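Subject: Re: planner stalls on crowded tables

On 6/10/21 someone at Skundville wrote:

> Planner gives up after 1045 ms whenever both arms go near the bottle rack. Is it the clear plastic?

I'd bet on it! We had the same thing on Karavano back in March – depth goes to mush on clear acrylic, so the collision map fills up with rubbish.

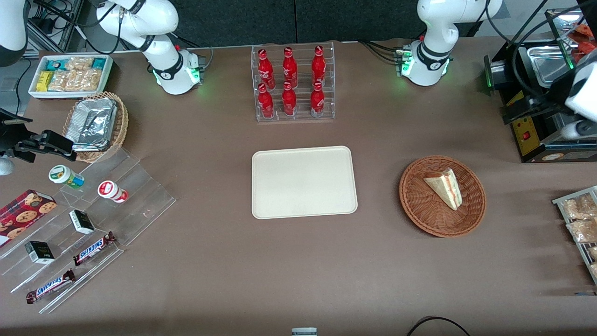
*Our table: clear rack up top, clear stepped stand lower left.*

Try the Zavance branch, which swaps in a fitted mesh for each stand (up to 52 boxes, plenty for us). Could you post your padding settings too?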